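To: floors-and-finishes list
From: Samira Chamoun
Date: June 2011
Subject: Re: Recoating over old oil finish

I'm answering the question below, and adding what we learned on the Carrasco job. A few pictures first.
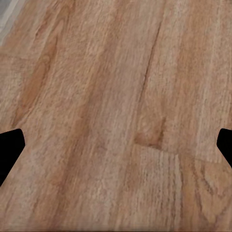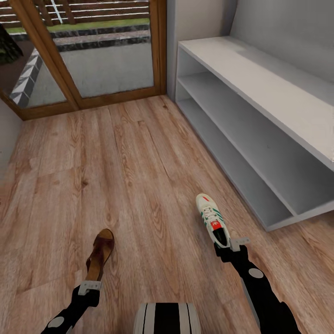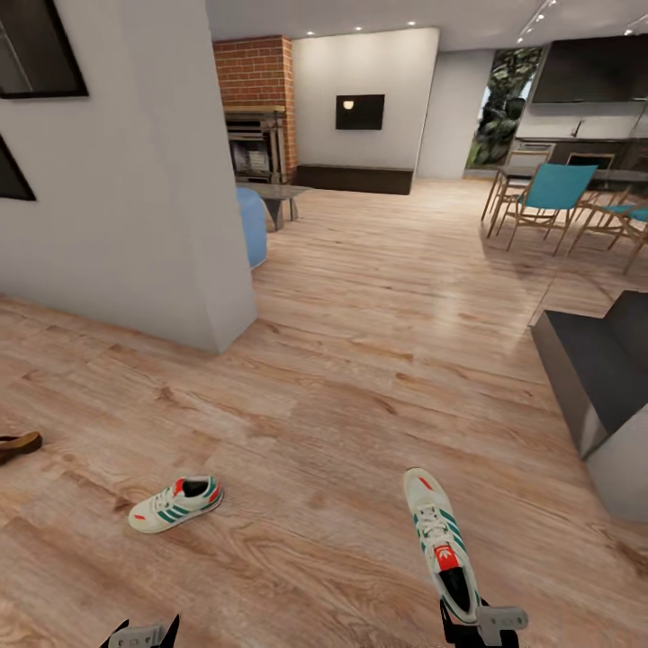 On Sunday the previous message said:

> We have a hallway and front room with an old oil finish. It is
> dull by the door but fine elsewhere. Can I put a water-based
> coat over it, or does everything have to come off first? The
> man at Etitz told me to sand to bare wood. I would like to
> avoid that if I can.

You can avoid it, but only if the oil has fully cured and there is no wax on top. Rub a hidden corner with mineral spirits on a white rag. If the rag comes up yellow and greasy, that is wax, and a water-based coat will peel.

If there is no wax, clean the floor twice and let it dry overnight. Then screen it with a 100 grit disc. Vacuum, wipe with a damp cloth, and put a test patch behind a door. Leave the patch a week and scratch it with a coin.

At Carrasco we had 200 square feet to do and skipped the patch in the back bedroom. It lifted by October and we had to strip 76 square feet of it. The front part, where we did test, is still holding.

Worn spots by the door are a separate matter. Bare wood takes the coat darker than the rest, so feather it out with a thin first pass. I used the Stultov pad for this and it left fewer lines than a roller. The refill packs are $35 now.

Does anyone know if Grondico still sells the satin in gallons? Our store only has quarts.

Samira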